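Treramo Demonstration Collection Program
Frequently Asked Questions for Contributing Sites and Data Users

Last revised May 24, 2018

These questions are answered on behalf of the Treramo program office. They cover the collection of demonstrations for the Pleletero manipulation set, the simulator in which much of that set is recorded, and the terms on which the recordings are released. Sites that have signed a contribution agreement should read this page together with Schedule B of that agreement. Where the two differ, the agreement applies.

GENERAL

What is the Pleletero set?

Pleletero is a collection of recorded demonstrations of short tabletop tasks, carried out by a human operator controlling a robot arm. Each demonstration contains the camera views, the joint positions, the gripper command and a written instruction. The set is intended for training and testing systems that learn to act from examples.

What counts as one demonstration?

A demonstration begins when the operator presses the start key and ends when the operator marks the task as complete or abandoned. Practice runs made before the start key is pressed are not recorded. A demonstration that is paused and resumed remains one demonstration, but the pause is noted in the log and the recording is sent for review.

How many demonstrations does a task require?

The target is 1000 accepted demonstrations per task. A task may be released below the target when the program office judges the coverage of starting positions to be sufficient. The block placement task was released with 979, after the final review removed the remainder for timing faults in the gripper channel. These faults could not be repaired, and the office decided against a further round of recording.

Who may contribute?

Any laboratory, school or company with a signed agreement and at least 2 trained operators. Individual contributors are not accepted at present. Requests from individuals are kept on file and will be answered if this policy changes.

OPERATORS AND TRAINING

What training do operators receive?

Each operator completes the introductory course and then records 50 qualifying demonstrations. These are scored by the program office and are not added to the released set, whatever their quality. Operators who do not qualify on the first attempt may repeat the course once in the same calendar year.

Should operators try to be fast?

No. Operators should work at a steady pace that they can keep up for a full session. Hurried demonstrations tend to contain sharp changes of direction near the object, and reviewers will return them. Very slow demonstrations are also returned if the arm remains still for long stretches without a clear purpose.

May an operator correct a mistake during a demonstration?

Yes, and such recordings are welcome. If a block slips or is placed in the wrong spot, the operator may pick it up and try again, provided that the task is finished within the time limit. The recording must be tagged "recovery" at the end of the demonstration. Untagged recoveries are the most common reason for a recording to be sent back to a site.

May several operators share one account?

No. Operator numbers are used to divide the set into training and test portions, and shared accounts make that division unreliable. A site found to be sharing accounts will have the affected sessions withdrawn.

THE SIMULATOR

Why are demonstrations recorded in simulation at all?

Simulated recording allows a starting layout to be repeated exactly, and it allows sites without a physical arm to take part. The Egan simulator also supplies the true position of every object, which the review software uses to check whether a task has been completed. Simulated demonstrations are stored separately from physical ones and are never mixed in a single release file.

Does the simulated arm behave exactly like a physical one?

It does not. Contact between the fingertips and small objects is the weakest part of the model. Grasps that hold in the simulator may fail on hardware, and the reverse also occurs. Data users should not treat success rates measured in Egan as a forecast of success on a physical arm.

How are the starting layouts chosen?

The simulator draws a position and rotation for each object from a range set in the task file. Layouts in which objects overlap, or in which an object lies outside the reach of the arm, are discarded before the operator sees them. Operators may not request a new layout because the one presented is difficult. An operator who believes that a layout cannot be completed should mark it "abandoned" and select the reason from the list.

What does the block placement task involve?

The workspace contains a board and four wooden letter blocks. The written instruction names a block and a destination, and the operator must carry the block there and release it. Blocks may start on the board or on the bare table, and they may be turned so that a letter lies on its side. The gripper has two fingers and starts each demonstration open and empty.

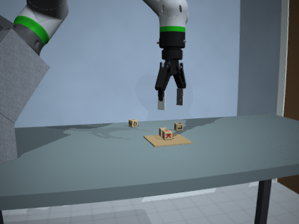 Block placement task in the simulator, with two blocks on the board and two on the table. The gripper is open above them.

Must the letters be readable from the camera?

Not in every view. A block may stand partly behind another, and a letter may be in shadow. Layouts of this kind are kept on purpose — a learning system that has only seen clear, upright letters will perform poorly on ordinary tables. The review software checks the identity of each block from the simulator state, so an unreadable letter does not affect scoring.

Are lighting and shadows varied?

Yes. The direction and strength of the light are drawn together with the layout and remain fixed for the length of a demonstration. Sites should not change the lighting settings in the task file. Recordings made with altered settings cannot be matched to the rest of the set.

REVIEW AND ACCEPTANCE

How are recordings reviewed?

An automatic check is carried out on arrival. It looks for missing camera views, gaps in the joint record and gripper commands that do not agree with the measured opening. Recordings that pass are then watched by a reviewer, who confirms that the written instruction matches what was done. A second reviewer is assigned when the first is unsure.

Are failed demonstrations kept?

They are kept but are not part of the main release. Failed and abandoned demonstrations are placed in a separate archive, which may be requested for research on failure detection. They do not count toward the target for a task.

Can a site appeal a rejection?

A site may ask for a second review of any rejected session. The request should give the session number and a short statement of the reason. The result of the second review is final.

ACCESS AND USE

In what form is the set released?

Recordings are released in the Ferero file format, with one file per demonstration and one index per task. A reader and a set of checking tools are supplied with each release. Older releases remain available so that published results can be repeated.

May the set be used for commercial work?

Use in commercial products requires a separate license. Internal evaluation by a company is permitted under the standard terms, provided that the recordings are not passed on to others.

How should errors in the released data be reported?

Errors should be reported through the data user form, with the release number, the task name and the demonstration number. Confirmed errors are listed in the correction notice that accompanies the next release. Files are not changed within a release — a corrected recording always receives a new number.

When is the next release expected?

The next release is planned for August. Sites wishing to have sessions considered for it should complete their uploads before the end of the preceding month. Sessions received later will be held for the release that follows.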